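3.2 卓上という場所、および赤い積み木の地位について
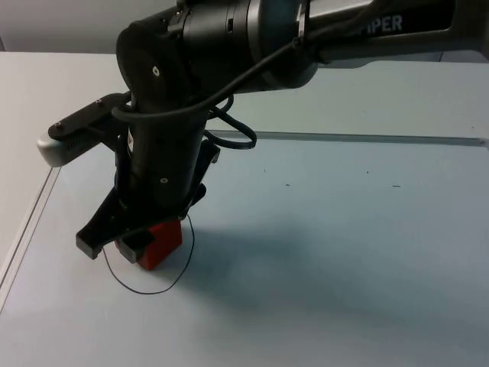 図3 淡い青灰色の卓面と赤い積み木

積み木の研究史において、卓面はほとんど語られてこなかった。積み木そのものについては、角の丸み、塗りの厚み、落としたときの音にいたるまで丹念な記述が残されているのに、それを載せている面のほうは、たいてい「机の上で」の五文字で片づけられている。筆者も前稿では同じことをした。査読者から「どの机か」と一行だけ書かれて戻ってきたのが本節の出発点である。

本研究で聞き取りの対象とした遊戯室および教室は47か所である。卓面の色を尋ねたところ、即答できた担当者は2名にとどまった。残りは電話の向こうで席を立ち、見に行った。毎日拭いている面の色を答えられないというのは職務怠慢ではなく、むしろよい卓面の条件を示しているように思われる。意識にのぼらない面の上でこそ、物は物として見える。

図3のように淡い青灰色の面に赤い立方体を置くと、輪郭を探す手間はまずかからない。影に入った面は赤が深く沈むが、それでも地の色と紛れることはない。マク(Yi-chun Mak)はこの組み合わせを「配色というより礼儀」と呼んだ。載せる側が一歩引き、載る側が遠慮なく目立つ、という意味であるらしい。筆者は同意するものの、礼儀を測る尺度を持ち合わせていないため、以下では単に「地と図の差」と書く。

なぜ赤なのか、という問いにも触れておく。聞き取りでは、積み木をひとつだけ思い浮かべてほしいという設問を設けた。47か所のうち40か所の担当者が赤と答え、そのうちの何人かは、聞かれてもいないのに形は立方体だと付け加えた。三角屋根を挙げた者も、円柱を挙げた者もいたが、いずれもやや弁解がましい口調であった。赤い立方体は積み木の代表というより、積み木という語の挿絵に近い。手元の箱に赤が一個も入っていない教室の担当者まで赤と答えたことは、この点をよく物語っている。

角の処理についても述べておきたい。図3の積み木は、おおむね箱形でありながら角がわずかに丸い。この「わずかに」が曲者である。丸みが足りなければ保護者から連絡が来るし、丸めすぎれば積んだものが崩れて子どもから苦情が来る。後者のほうが声が大きい。トゥナード(Tunard)の古い商品目録には、角について「適度に」とだけ記されている。センデン(Senden)の目録はもう少し親切で、「ほどよく」とある。両者の差を論じるには紙幅が足りない。

最後に、ひとつだけ置かれた積み木をどう扱うかという問題が残る。二つ以上あれば積むことができ、積めば塔や壁といった名前がつく。ひとつでは何の名前もつかない。にもかかわらず、聞き取りの記録には、単独の積み木に関する記述が思いのほか多かった。片づけの際に机に残った一個、棚の裏から八月の大掃除で出てきた一個、どの箱にも合わない一個。モコエナ(Mokoena)教室の記録簿では、こうした積み木が「保留」という欄に書き込まれており、保留が解かれた例は見あたらない。

積まれる前の一個は未完成とみなされやすいが、卓面の側から見れば事情は異なる。塔になれば底の一個だけが面に触れ、残りは他の積み木の上の住人となる。ひとつきりの積み木は、底面のすべてで卓面と付き合っている。前述の礼儀がもっともよく働くのは、おそらくこの状態である。次節では、この一個に二個目が加わったときの置き方を、ノスス(Nosus)式の分類に従って検討する。分類名が長いため、表では略号を用いた。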